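26 Sep 2025

Sock day!! I have been looking forward to this all week, which tells you what kind of week it was.

So the plan (mine, and Divya went along with it because she is a good sport) was to get all the white things sorted and folded before the weekend, and to finally put that divided box to work. White plastic, open top, lots of little compartments in rows. I have wanted one ever since Divya showed me hers back in March, with every pair tucked into its own little square like chocolates. Mine came from Dudus, the tiny shop behind the Findoden bus stop, and I carried it home on my lap like a cake.

We started with the socks. I always thought you just balled them up and threw them in the drawer, and then the cuffs go baggy and you wonder why. Divya's way is to pull the sock out flat first, cuff one side and toe the other, then fold it in half, then in half again, and stand it up in its compartment. It takes maybe a breath longer and looks so much better. I love it. I did one, then I wanted to do them all.

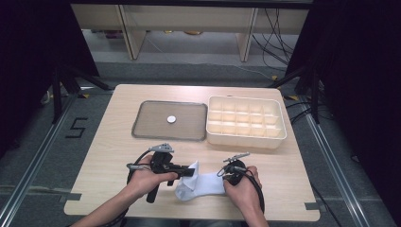 White sock, stretched out between cuff and toe, with the new box waiting behind it.

The pale table is great for this, by the way. Lots of flat space, and light enough that you can still see the grain with whites spread out on it, which I find very cheerful. I had the tray up there too, left of the box. I'm thinking it could take the odd socks, the ones still waiting for a partner. Elango says an odd sock should go straight in the rag bag. Elango has no heart.

After that, tea, and a long phone call from Arumugam about the parking, which I will not write down here because I have already complained about it to three people. Divya ate the last two ginger cookies while I was on the phone and I forgive her.

Then the bigger whites. Oh, these are harder! A sock more or less wants to be a rectangle. Soft knit stuff wants to be a heap. You put it down and it rolls itself up in the middle, and you get one fold tidy and another one flops out at the bottom. My new trick is to find an edge first, any edge, and work out from there, smoothing with the flat of my hand as I go. Divya goes for the shoulders when it's a T-shirt. We argued about it very happily and I still think I'm right.

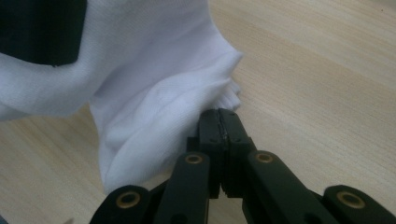

Saturday, things to do

Finish the whites. Get a second box from Dudus if they still have the same kind (500 for one, and I would gladly pay it again). Ask Elango for the lavender bags his mother makes, because I want one in the sock drawer and one in with the towels. Call Arumugam back, be nice. Try Divya's shoulders-first fold when she isn't here to see me do it.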